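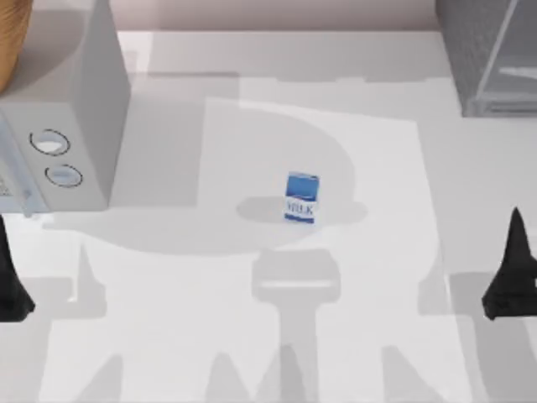

Handout 4: Setting Up and Looking After the Simulated Kitchen Cell

Course: Robot Cells in Practice. Instructor: Britta Böttcher. Revised Mar 15, 2021.

Why a simulated cell needs upkeep

Students arrive believing that a cell made of software can't wear out. I don't believe it, and by November you won't either. The geometry stays put, sure. The settings around it drift every time somebody "just tries something" and saves over the shared file. We treat the Helness kitchen cell like a real one: it has a log, a setup sheet, and a person responsible for it each week.

Before you start

Load the cell from the Kusden folder, never from your own copy. Reset the arm and open the gripper all the way. Look through the overhead view first. With the milk carton out on the open table, you want a fingertip on each side of it and clear tabletop between. If only one finger shows, stop and check the camera pose before you touch the arm.

Do not judge distance by shadows. The arm throws several of them across a white table, they overlap, and they look far more informative than they are. Read the fingertip position from the state panel. I have marked down 11 lab reports that argued from a shadow edge.

Checking the reset

The Sotar script reports "reset OK" when the joint angles are within tolerance. It says nothing about the objects. Run 100 resets and compare the logged carton position with the setup sheet, then do the same for the microwave. A green message is a claim, and you are supposed to test it.

Checking the second view

Switch views and move the gripper slowly toward the gray box at the right. The top of the box is open, so it is tempting to come straight across the table at it. The near wall is tall. Raise the arm first, then go over.

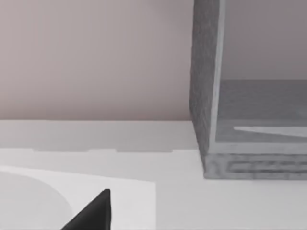
Figure 2. Second view: one fingertip in the foreground, gray box at right rear.

Two things to note in your log. First, a single finger in this view tells you nothing about gripper opening — go back to the overhead view for that. Second, the back ledge has small steps along its front edge. Don't use it as a straight reference line, however handy it looks.

Contact settings

The Bauerfeind notes in the course folder recommend a solver limit of 300 iterations. We run 167, a number left over from an older machine, and I have yet to see a convincing argument for either. Pick one, write it down, and keep it for the whole exercise.

For next time

Bring your reset log, including the failures. A log with no failures in it will get extra questions.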